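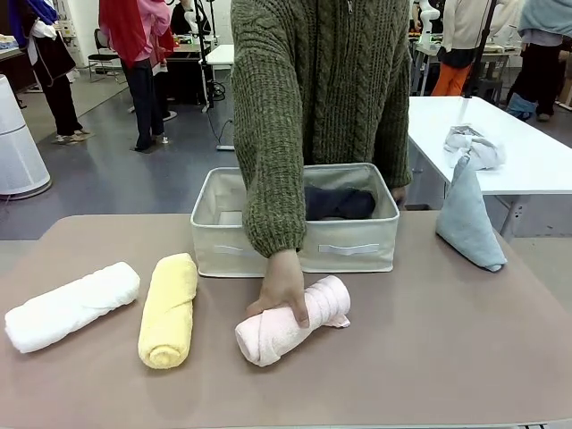
3장 이전 휴대전화에서 데이터 옮기기

이 장은 쓰던 휴대전화의 연락처, 사진, 메시지, 앱을 Cuditz 휴대전화로 옮기는 방법을 설명합니다. 초기 설정 중에 옮길 수도 있고, 설정을 마친 뒤 나중에 옮길 수도 있습니다. 심 카드 장착과 화면 잠금 설정은 2장을 참조하십시오.

3.1 시작하기 전에

두 휴대전화의 배터리가 모두 20% 이상인지 확인합니다. 그보다 적으면 전송 메뉴가 회색으로 표시되고 선택할 수 없습니다. 충전기를 연결한 상태에서도 전송할 수 있으나, 케이블 전송을 할 때는 충전 단자를 쓸 수 없으므로 미리 충전해 두십시오.

새 휴대전화의 저장 공간은 옮길 데이터보다 넉넉해야 합니다. 전송 도중에 임시 파일이 만들어지며, 여기에 약 400MB가 추가로 필요합니다. 임시 파일은 전송이 끝나면 자동으로 삭제됩니다.

이전 휴대전화에 Heinonen 전송 앱을 설치합니다. 새 휴대전화에는 출고할 때 이미 설치되어 있습니다. 앱 버전이 서로 다르면 첫 연결에서 업데이트 안내가 나타납니다. 양쪽 모두 업데이트한 다음 다시 연결하십시오.

주의: 이전 휴대전화를 초기화하거나 판매하는 일은 3.5의 확인 절차를 마친 뒤에 하십시오. 초기화한 휴대전화의 데이터는 복구할 수 없습니다.

3.2 무선으로 옮기기

1. 두 휴대전화를 가까이 두고 양쪽 모두 와이파이와 블루투스를 켭니다. 같은 공유기에 연결되어 있을 필요는 없습니다.
2. 새 휴대전화에서 설정 > 계정 및 백업 > 데이터 가져오기를 차례로 누릅니다.
3. '무선'을 선택합니다. 화면에 QR 코드가 표시됩니다.
4. 이전 휴대전화에서 Heinonen 앱을 열고 '데이터 보내기'를 누른 다음 QR 코드를 스캔합니다.
5. 양쪽 화면에 나온 기기 이름을 확인하고 '연결'을 누릅니다.
6. 옮길 항목을 선택합니다. 사진과 동영상은 앨범별로 고를 수 있고, 메시지는 기간을 지정할 수 있습니다.
7. '가져오기'를 누릅니다.

전송하는 동안 새 휴대전화의 화면은 꺼져도 되지만 이전 휴대전화의 앱은 열어 두어야 합니다. 다른 앱으로 전환하면 전송이 일시 정지되며, 돌아오면 멈춘 곳부터 이어집니다. 전화가 걸려 오는 경우도 같습니다.

참고: QR 코드를 스캔할 수 없으면 코드 아래의 '직접 입력'을 누르고 표시된 연결 번호를 이전 휴대전화에 입력하십시오. 연결 번호는 화면을 닫으면 무효가 됩니다.

3.3 케이블로 옮기기

동영상이 많거나 주변에 무선 신호가 많은 곳에서는 케이블 전송을 권장합니다. 양쪽 끝이 USB-C인 케이블이면 사용할 수 있습니다. 충전 전용 케이블은 인식되지 않습니다.
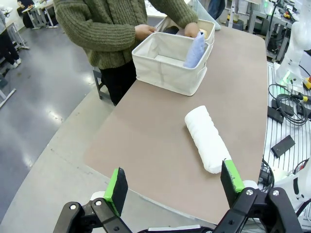

1. 두 휴대전화의 잠금을 해제합니다.
2. 케이블을 이전 휴대전화에 먼저 꽂고, 이어서 새 휴대전화에 꽂습니다.
3. 이전 휴대전화에 USB 용도를 묻는 창이 나타나면 '파일 전송'을 선택합니다.
4. 새 휴대전화에서 '데이터 가져오기 > 케이블'을 누릅니다.
5. 이전 휴대전화에서 접근 허용 창을 확인하고 '허용'을 누릅니다.
6. 항목을 선택하고 '가져오기'를 누릅니다.

주의: 진행 막대가 움직이는 동안 케이블을 뽑지 마십시오. 실수로 뽑았다면 다시 꽂고 '이어서 받기'를 누릅니다. '이어서 받기'가 보이지 않으면 4번 단계부터 다시 진행해야 하며, 이미 받은 사진은 중복 저장되지 않습니다.

케이스가 두꺼우면 단자가 끝까지 들어가지 않을 수 있습니다. 이때는 케이스를 벗기고 연결하십시오.

3.4 옮겨지지 않는 항목

다음 항목은 두 방법 모두 전송 대상이 아닙니다.

은행 및 결제 앱의 인증 정보
저장된 지문과 얼굴 정보
제조사 테마와 벨소리 중 저작권 보호가 걸린 파일
eSIM 프로파일
일부 메신저의 대화 내용

메신저 대화는 해당 앱의 백업 기능을 이용해 따로 옮겨야 합니다. 이전 휴대전화에서 백업을 완료하고 새 휴대전화에서 같은 계정으로 로그인한 뒤 복원하십시오. eSIM은 통신사에 재발급을 신청합니다.

앱은 설치 파일이 복사되는 것이 아니라 앱 스토어에서 새로 내려받습니다. 따라서 전송이 끝난 뒤에도 홈 화면의 일부 아이콘이 한동안 흐리게 보일 수 있습니다. 내려받기는 와이파이에 연결되어 있을 때만 진행됩니다. 모바일 데이터를 쓰려면 설정 > 앱 > 내려받기 네트워크에서 변경하십시오.

3.5 전송 결과 확인

전송이 끝나면 항목별 결과 화면이 나타납니다. 이 화면을 닫았더라도 설정 > 계정 및 백업 > 전송 기록에서 다시 볼 수 있습니다.

1. '실패' 표시가 있는 항목을 눌러 목록을 확인합니다.
2. '실패 항목만 다시 받기'를 누릅니다. 이전 휴대전화가 연결되어 있어야 합니다.
3. 연락처 앱을 열고 표시할 계정이 모두 선택되어 있는지 확인합니다. 연락처가 비어 보이는 경우의 대부분은 계정 표시가 꺼져 있는 상태입니다.
4. 갤러리에서 오래된 사진과 최근 사진을 각각 열어 봅니다.
5. 알람과 캘린더 일정을 확인합니다. 반복 알람은 꺼진 상태로 옮겨지므로 필요한 알람을 직접 켜십시오.

3.6 문제 해결

기기를 찾을 수 없음: 양쪽의 블루투스를 껐다가 켭니다. 이전 휴대전화에서 절전 모드와 VPN을 해제하고 다시 시도합니다.

오류 2577: 새 휴대전화의 저장 공간이 부족합니다. 항목 선택 화면으로 돌아가 동영상을 제외하거나 불필요한 파일을 지운 다음 다시 시작합니다.

남은 시간이 계속 늘어남: 작은 파일이 많을 때 나타나는 현상이며 고장이 아닙니다. 진행률이 오랫동안 바뀌지 않으면 전송을 중지하고 케이블 방식으로 바꾸십시오.

연락처가 두 번씩 표시됨: 연락처 앱 > 관리 > 중복 연락처 합치기를 실행합니다. 합치기 전에 미리 보기에서 대상을 하나씩 제외할 수 있습니다.

위의 방법으로 해결되지 않으면 전송 기록 화면에서 '로그 내보내기'를 눌러 파일을 저장한 뒤 Grodico 고객 지원에 첨부해 보내십시오. 로그에는 파일 이름과 전송 시각이 포함되며 사진이나 메시지의 내용은 포함되지 않습니다.

최종 개정: 2023년 4월 7일
문서 담당: Hjørdis Nyberg

다음 장: 4장 알림과 방해 금지 설정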